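The Last Bus to Jiltitz

The bus to Jiltitz left at ten past six, and on Saturday it was the only one.

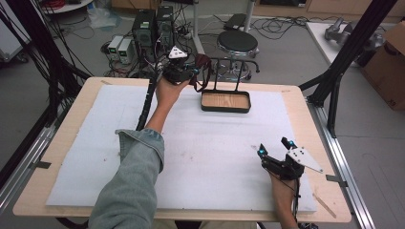 The driver told her she couldn't bring the clock on unless it rode on her lap. It was her mother's clock and it ran 15 minutes slow. She paid, sat behind him and held it with both arms.

They passed the cannery at Wustier. The lights were off. She had worked there until June, on the line nearest the door, and she still knew which windows stuck.

"Does it chime?" the driver asked.

"Only at ten."

He drove on. Near the bridge he asked what she wanted for it. She said it wasn't for sale, and then she said 100. He thought about that as far as the quarry.

"I'd have to hear it first," he said.

She set the hands forward and they both waited.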